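Didico 半透明台面使用手册
第六节　日常清洁与表面检查

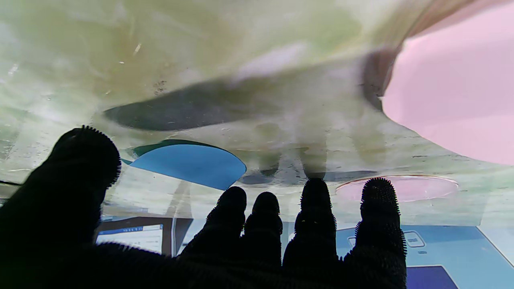 Augustina Sarpong
Grinitz 用户文档组 编辑
更新日期：2020年4月20日

本节适用于已经装好的 Didico 台面。尚未固定边条的，请先完成第五节的安装步骤。

半透明表面用久了，迎着光看会比平时难看一些。淡黄绿色的底子上深浅不匀，有发白的斑块、淡淡的条纹和零散的小点，左上方还有一道细细的白色斜痕，像是划痕。它的右下方聚着一小簇深色小点。检查时，这几类痕迹要分开登记，处理办法各不相同。

准备物品

软布两块，一块湿用，一块干用
中性清洁剂
清水一盆
手电筒或台灯
记录卡（见附录二）

清洁步骤

1. 把台面上的东西全部移开，包括杯垫、托盘和圆盘类的小件。
2. 用干的软布轻轻掸去浮尘。掸的时候朝一个方向走，不要打圈。
3. 在清水中滴入少量中性清洁剂，浸湿软布，拧到不滴水。
4. 从远端往近端擦，每一行压住上一行的边。
5. 换清水再擦一遍，把清洁剂带走。
6. 用干布吸干水分。边条的缝里容易存水，用布角压一压。
7. 等台面干透，再做下面的检查。

注意：不要使用酒精、丙酮、去污粉或钢丝球。水温不要超过70摄氏度。

检查步骤

1. 让光从台面的另一侧透过来。白天可借窗光，晚上可用台灯。
2. 先看整体。若只是颜色深浅不匀，记为“雾面”，不用处理。
3. 再看小点。用指腹轻触，能摸到凸起的多半是附着物，回到清洁步骤第3步再擦一次。摸不到凸起、擦后仍在的，记为“斑点”。
4. 看到白色细线时，换个角度再看。线会跟着光移动的，可能是反光；位置不变的，按划痕记录。
5. 指甲横着划过细线，有明显顿挫感的，在记录卡上加注“深”。
6. 在记录卡的方格图上标出位置，写上日期。

说明：灰色的影子不算表面缺陷。物体挡在光源和台面之间时，会投下长条形或边缘模糊的暗影，隔着雾面看，轮廓很软。拿不准时，移动光源，影子会跟着变，污渍不会。

说明：粉色等有颜色的圆形物件贴近台面时，交界处会显得发暗。登记前请先把物件拿开，再看台面本身的颜色。

轻微划痕的处理

1. 确认记录卡上没有“深”字。
2. 取配件袋里的 Plomarico 抛光片，3,000目的一面朝下。
3. 沾少许清水，顺着划痕的方向轻推，推几下就停下来看。
4. 擦干后迎光检查。周围一圈若比原来更白，说明用力过大，请停止抛光。

警告：深划痕不可自行打磨。继续打磨会使该处变薄，承重后有开裂的危险。请停用该区域，并联系售后。

更换条件

出现下列任一情况，应更换整块台面：
有裂纹，不论长短；
深划痕延伸到边条；
台面变形，放平后仍有晃动。

订购时请报配件号3,828，并说明边条的安装方向。旧台面拆下后不要立放在阳光直射处。

记录卡填满后与本手册一起保存。下次检查时先对照旧卡，再看有没有新增的痕迹。记录卡格式由 Seidu Kyei 编制，空白页可以复印使用。

附录二所列的方格图以操作者站立的一侧为下方，填写时请勿倒置。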